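Finally finished Drondora, so you can all stop messaging me

Okay, so the last chapter of The Vutard Ledger went up in September and I held off reading the final arc until I could do it in one go. I'm glad I did! Borghild Torvik has been posting this thing in bits for 5 years, and reading it chapter by chapter was starting to hurt my brain (who was the second Martinelli cousin again? why is he in jail?).

Quick recap if you're new. Drondora is the series, The Vutard Ledger is the third and last book, and it's 80 chapters long. The main guy is a tax clerk in a port city who finds out he can read any contract ever signed, even the burned ones. No swords, hardly any fights, lots of people being very polite while they ruin each other. I know how that sounds. Try the first 8 chapters anyway, the inn chapter is where it got me.

What I loved: the magic has rules and she sticks to them. When the Gurkilgate treaty comes back near the end I had to go dig through book one, and sure enough the clause is sitting right there in a throwaway scene about fish taxes. I may have yelled a little. The side characters are great too, especially the aunt, who gets maybe ten lines a chapter and steals every one of them.

What I didn't love: the middle. There's a long boat trip where everyone explains their childhood, and I skimmed it, sorry. Also the typos get bad around there. "Treasonable" turns into "reasonable" at least twice, and in a book about contracts that really threw me off. 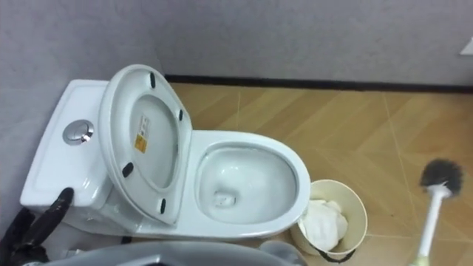
The big thing I keep going back to is how normal her city feels. People in Drondora have bills and sore feet and leaky roofs, and there's a whole chapter about two families sharing one privy and fighting over the schedule. After that chapter I looked at a plain white toilet with a dual-push flush button on top of the tank and felt like a king. She's that good at the small stuff – I'd read another book just about the plumbing guild.

Costel Coman's cover art is lovely as always, though the clerk still looks way too handsome.

So, 4.5 stars from me, and the half star is all boat. The site still has the whole thing up for free, and an edited ebook is supposed to be coming. If you've finished it, come talk to me about the last letter in the comments, but please use spoiler tags – my sister reads these and she's only on book two.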